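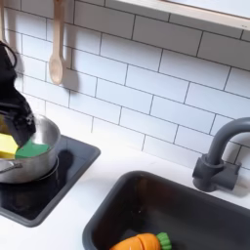
Never the green side on stainless, you'll scratch it to bits and then everything sticks forever, according to a reply I got under my last dishes post. Okay! Let's talk about it, because I have opinions and a dirty saucepan.

Uldis Tamošiūnaitė
October

We use cookies to remember your settings. Accept all / Manage

So first of all, inside of the pot and outside of the pot are two different questions. Inside, I go green side down and I sleep fine. Outside, where it's all shiny, yellow side only. That's been my rule for years and I'm not moving on it.

The green side does leave little lines. I'm not going to tell you it doesn't. If you hold a scrubbed pot up to the window you can see them, especially on the bottom. But I'm making oatmeal in there, I'm not entering it in a show.

What I will say is go in circles, or go back and forth, but pick one. My mom did both and her pots looked like somebody had been ice skating in them.

Somebody else asked what's the worst thing to get off a small saucepan. Milk. It's milk. Burnt rice looks scarier but rice lets go if you give it an hour. Milk makes that brown skin on the bottom and just sits there looking at you.

What I do for milk: an inch of water, a spoonful of baking soda, bring it up to a simmer, turn it off, go do something else. Then pour it out and scrub with the green side while there's still a little warmth in the pot (warm! not hot, I've done hot, I had to hold a bag of peas for the rest of the evening).

If it's still there after that, do the same thing again. I know, boring. But it beats leaning on it with your whole body weight.

For the rainbow marks, the blue and gold ones, plain white vinegar on the yellow side. Wipe, rinse, dry. Those marks are only heat and they don't hurt anything, I just don't like them.

I did try the Mok powder that everyone was on about. It's good! It's also very gritty and it gets in the seam where the handle joins, and then you're in there with a toothbrush. So I save it for the really sad cases.

Now, sponges. The two-layer kind, yellow foam and green scrubber, the plain rectangle. I've tried the wavy ones and the ones with a grip cut in the sides and the ones made of some kind of plant. I always come back to the rectangle, it gets into the bottom edge of a round pot if you push a corner down in there.

The store on Skeltgate sells them loose out of a bin and the last time I was in Brendelmont I bought way too many. They're under the sink in a bread bag. Don't tell me they dry out, they start dry.

How long do I keep one? Until the green starts to lift at the corner. Then it gets demoted to the cooktop, and after the cooktop it's done. The corner snipped off means cooktop sponge, so nobody here mixes them up -- well, almost nobody.

Since we're on the cooktop: flat black ones show EVERYTHING. Every drip, every streak from the cloth you used to get rid of the drip. I used to wash it last and now I do it right after the pots, with the soft side, barely damp, and then a dry towel straight away. The towel is the part that matters.

And please don't use a fresh green scrubber on the glass. I did it once in my old apartment, one little patch at the front. I looked at that patch every day until I moved out.

A few of you asked if I scrub pots on the counter or in the sink. Depends on the pot! A big one goes in the sink. The small saucepan I often start where it stands, with the burner off and cooled down, a squirt of soap and a splash of water in the bottom. Then it goes over to the sink for the rinse.

It also means the sink can hold whatever else is waiting its turn. Play food ends up in mine a lot. The slices that stick together get a quick wash in soapy water, pulled apart so the gunk between them comes out, and then they dry on a towel overnight.

Dark sinks, by the way. I love a dark gray sink but it shows chalk like crazy if your water is hard. Same vinegar, same soft side. Leave it on a few minutes, rinse, and wipe up along the back where the water sits.

Wow, okay, 1,279 of you have read the last one of these?? About SPONGES? Hello, welcome, wipe your feet.

To the person with the Vakton saucepan that has the black ring up near the rim: that's old oil that cooked on a bit at a time. Baking soda and just enough water to make toothpaste, smear it on, leave it up to 39 minutes (I set my timer for 39 one time by accident and it worked so now that's the number). Then yellow side first, and green only on the inside.

And to the person who soaks everything overnight -- I used to be you. The trouble is I'd come down at 6 in the morning and there'd be a pot of cold gray water where my coffee was supposed to happen. Now I do it before bed even when I'm tired. Mostly.

Handles! I forgot handles. Flip the pot over and do the underside of the handle, right up where it meets the side. Go check yours, I'll wait.

I'll do baking sheets next, there's a bad one in my oven at the moment. Send me your worst pan in the replies if you want it in the thread.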